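Crumbs, dust, coffee grounds – keeping up with small messes

Sunday, June 30, 2019

Quick one this week, laundry is piled to the ceiling. A few of you wrote in asking how to keep counters and tables decent between real cleanings. Here goes, no particular order.

Start at the top

Shelves first, then counter, then floor. Always. I know, everybody says it, and I still catch myself mopping before I've done the top of the fridge. Crumbs fall. Let them, then get them all in one go.

Toaster goes first. Unplug it, let it cool, carry it to the sink, tip it over and tap the sides. Pull out the crumb tray if yours has one (mine sticks, a butter knife helps). Do that weekly and the counter around it stays clean a lot longer.

Dry before wet

Biggest mistake I see at my sister's house and, fine, at mine. Wet rag onto a floury counter. Now you have paste. Flour, sugar, coffee grounds, pet hair – sweep it up dry, then wipe.

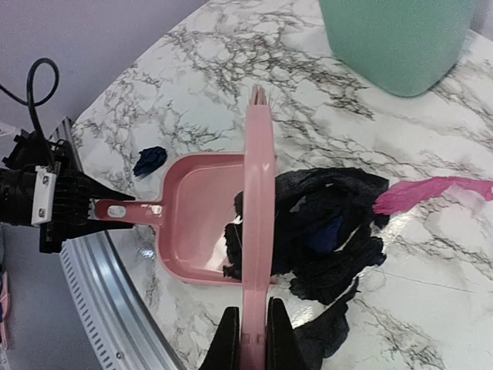

Coffee grounds are the worst of the bunch. They get under the machine, behind the canister, into the seam by the stove. Leave spilled ones to dry if you can stand it, wet grounds only smear. A small brush and dustpan set does the job, like the pink one with the pale bristles, and get one with a hole in the dustpan handle so it can hang on a nail inside the pantry door. Keep the counter set off the floor. I mean it. Two sets, two colors, no mixing them up. For the seam by the stove use an old toothbrush, short strokes toward you.

Washing the brush

Goes like this:

Knock it against the inside of the trash can, outdoors if its windy.

Comb through the bristles with an old fork to get hair out.

Swish in warm water with a squirt of dish soap. I use the Drelteo lemon one, any kind works.

Rinse, shake hard, hang bristles down. Not in a cup with the bristles up, water runs into the base and it starts to smell.

Every month is plenty. More if you have a dog.

Sticky spots

Jam, syrup, whatever that is by the kids' chairs. Lay a hot wet cloth on it and walk away for 5 minutes. Come back, wipe. No scrubbing. If it's still there, do it again. Baking soda on a damp sponge for really old stuff, but test a hidden corner first, and skip it on anything with a high shine.

Stone tops: no vinegar. No lemon either. Both can etch marble and you won't get that spot back without a pro. Soap and water, dry with a towel. If you aren't sure whether yours is real stone or a look-alike, treat it like the real thing.

Bins, small ones

A big trash can across the room is why crumbs end up on the floor. You brush them into your hand, start walking, half gone by the time you get there. Put a small bin where the mess happens. Mine was $4 at Gittins, nothing special, plain plastic.

What to look for in a table bin:

Smooth sides. Ribs and patterns hold gunk.

Wide opening, wider than your dustpan if you can find one.

A color you'll notice. Teal-green shows up well on a white top with gray veins, you won't knock it over reaching for the salt.
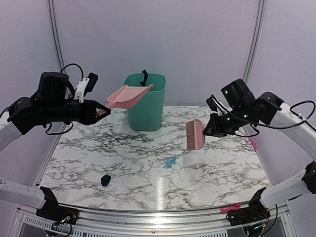 No lid. Lids get sticky and then you stop using the thing.

Empty it every night, even half full. Fruit flies dont wait. I rinse mine while the dishwater is still warm and turn it upside down on the rack. No liner, though I did go through a box of 100 Hernov bags before I gave up on those, they kept sliding down inside.

The 3 things under my sink

Dish soap. Baking soda. A stack of cut-up T-shirts. There used to be a whole shelf of sprays under there, I gave most of them away last November and haven't missed one. The Fodeck glass spray I do keep, but in the bathroom, for the mirror.

Old T-shirts beat paper towels for dusting – cut off the seams, they scratch. Wash them hot, no fabric softener or they quit soaking anything up.

Reader question

Somebody asked about crumbs in the silverware drawer. Take everything out, hold the tray over the trash, tap. Vacuum hose for the corners of the drawer. Shelf liner after that, cut a little big so it curls up at the edges and catches stuff. Next time you just lift the liner out and shake it.

Got a better trick for the toaster tray? Comments are open. Next week is shower grout, bring gloves.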